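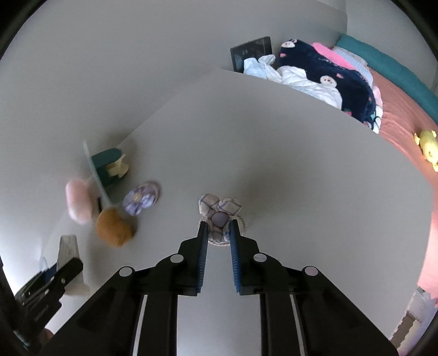
Step 1. Write the pass rule before anyone picks anything up

Most hand-held gripper guides start with hardware. I'd start with the sheet of paper where you say what counts as a good demonstration, since I have yet to see a team agree on it afterward. Our rule for soft items on a table is one sentence: the item leaves the surface, stays between the pads, and is set down on purpose. A drop is a fail. A drag is a fail too, even if the item ends up in the right place.

You will be told that more data washes out the bad takes. Maybe it does at some scale. At Graldale we had 3,658 takes and it didn't.

Step 2. Choose the grip point and stick to it

Fabric flowers are a nuisance because they offer several places to grab. Petals fold over. A ball at the center gives the pads something to close on, so we line up one pad on each side of it and leave the petals alone. If your item has no such center, pick the thickest part and put that in writing.

Don't let people choose whatever feels natural. Ask two people what feels natural and see.

Step 3. Come in open and slow

Open the fingers wider than the part you want, approach, stop, then close. The stop matters more than the speed. The Minhas checklist asks for a pause of 10 frames. I can't find where that number came from, but a fixed pause is easy to check and "a brief pause" isn't, so we use it.

Step 4. Decide what clutter is allowed

Plush balls, other flowers, blocks, tools: all fine if the rule says so. What causes trouble is a second item of the same type with no note on which one is the target. Name the target by color in the task line ("beige flower"). Leave the rest of the room as it is. The Valtau guide wants a plain backdrop, and I think that's bad advice for anything meant to work in a home.

Step 5. Check the pads

Look at the ridges every 16 takes. Lint collects in them. Wipe with a damp cloth, let dry, carry on. Vusta's notes call for a full pad swap at 75 takes, which seems early to me, and I'd want to see their wear photos first.

Step 6. Have someone else grade

The person who held the gripper doesn't grade the take. Small teams skip this one and then quote a success rate anyway. If you must grade your own work, wait a day and say so in the log.

Keep failed takes in a separate folder with the reason in two or three words. "Slipped off petal" is enough.

Last updated December 2, 2021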